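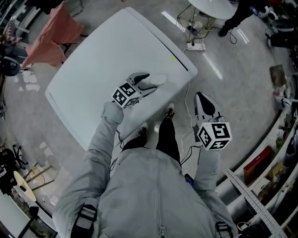 At the white table, April

Posted in April by Amancay Durán

Brendley Words: second report to the Conar Fund

Hello all, and thank you for being so patient about the date on this one. I asked for an extra fortnight and then used every minute of it. The short version is that the collecting is going better than I'd hoped, the typing up is a bit behind, and the booklet has changed shape since I last wrote. The longer version follows, with the money at the end.

For anyone new to the panel, we're gathering up the local words of Brendley and the villages up the valley. Some of that comes from talking to people, and the rest comes out of the shoeboxes of paper slips left by the old Brendley Field Club, who were asking the same questions before most of us were born. My predecessor wrote the original bid, so if I describe anything differently from how she did, please go by her version and tell me off.

The slips

We now have 1,604 slips typed into the spreadsheet. I'm very pleased with this! The handwriting is mostly lovely, apart from one contributor who signed himself "J.T." and seems to have written on horseback. His are in a pile of their own and I do a few whenever I feel strong. Uldis Krūmiņa has been checking the typed entries against the paper, and he's caught a good many slips where we'd turned a farm name into a word or the other way round. "Haddock" had us going for a whole afternoon. It's a field.

The thing I didn't plan for was how many entries give a word and no meaning at all. Somebody in the Field Club has written "squidge, as usual" and left it there. As usual what? We've marked all of these so that we can take them out to people and ask. It has made a very good way of starting a conversation, much better than my original list of questions, which I've now dropped. Asking someone what they call the end of a loaf gets you one word. Reading them a list of odd ones and letting them snort at it gets you their whole childhood.

The talking

We've done two rounds of visits since the last report, one lot in town and one up at Top Brendley, where we had the use of the chapel schoolroom. People came in twos and threes and stayed far longer than we'd put on the poster. I'd said half an hour. Two sisters stayed until the heating went off, arguing over whether "mardling" meant gossiping or dawdling (they agreed in the end that their mother had done both).

We have had less luck with people under forty. I'd promised you a school session and it hasn't happened. The teacher who was keen has moved to another post, and her replacement would like us to come back in the autumn when the timetable settles. I think that's fair, and I'd ask the panel to let us carry that part over. I've also been told, quite firmly, that teenagers here have plenty of words of their own and that I'm not going to be given them just for turning up with biscuits.

The booklet

We were going to do an A to Z. Having laid out the first few pages I don't think it works – it reads like homework, and you lose all the good stories. We'd now like to arrange it by place and time of day, so you'd have kitchen words, lane words, weather words, words for being cross with animals. There'll be an index at the back for anyone who does want the alphabet. Paulauskas, the printers on Mill Road, have quoted us for 700 copies in the same size as before, with the cover in two colours. I would love three colours. I am not asking for three colours.

Kora, who are making the little searchable website, have shown us a first go. It's plain and quick, and it worked on my ancient phone, so I'm happy. The search still can't cope with the same word spelt five ways and they're looking at that now.

Money

Of the grant for this stage we've spent £608 on travel, room hire and the refreshments. I've put £1,000 aside for Paulauskas and don't want to touch it for anything else. The equipment line hasn't been used, thanks to the library lending us both recorders, and I'd like to move it across to pay for more checking hours if you'll allow it. Uldis has been doing far more than we agreed and I feel bad about it. Receipts are in the folder, in date order, except the chapel one, which I'm still chasing.

What's next

Finish the slips, including J.T. Go back to Top Brendley with the words that have no meanings. Get the kitchen section into a state where somebody outside the project can read it and be rude about it. If any of you would like to be that somebody, please do say, I'd be really grateful.

With best wishes from all of us,
Amancay

Recent items
Brendley Words: first report to the Conar Fund
What did your gran call a woodlouse?
Top Brendley chapel schoolroom: how to find us
Notes on reading the Field Club slips

Get our newsletter. Enter your email address and we'll write to you a few times a year. You can unsubscribe whenever you like.

This site uses cookies to remember your settings. Accept / Manage choices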